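The builder at Skamville has been fitting garage conversions for years, and over tea he told me the floor is what people forget. "It's nearly always lower than the house," he said, "and it slopes to the door." 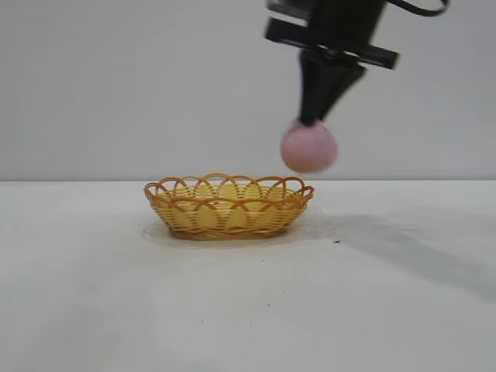
He likes 2 inches of rigid board under the new floor, and more if the step allows.

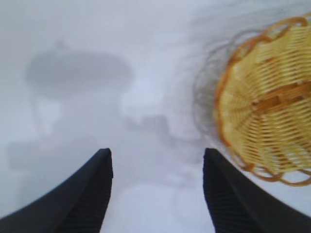

His partner at Plonex would sooner see the damp checked first, and told me so twice, very kindly.
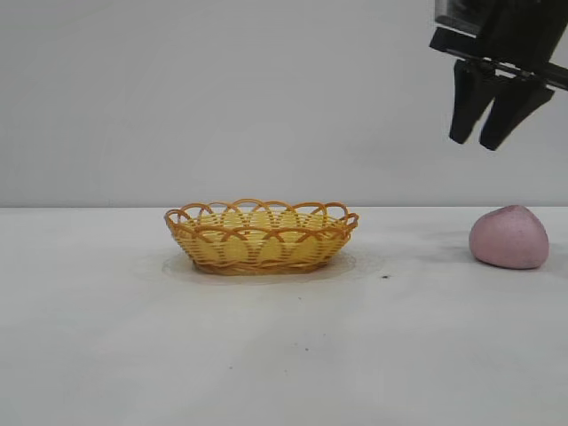 Page last updated: July

"Oh, she's right," he laughed, "check the damp, then call me!"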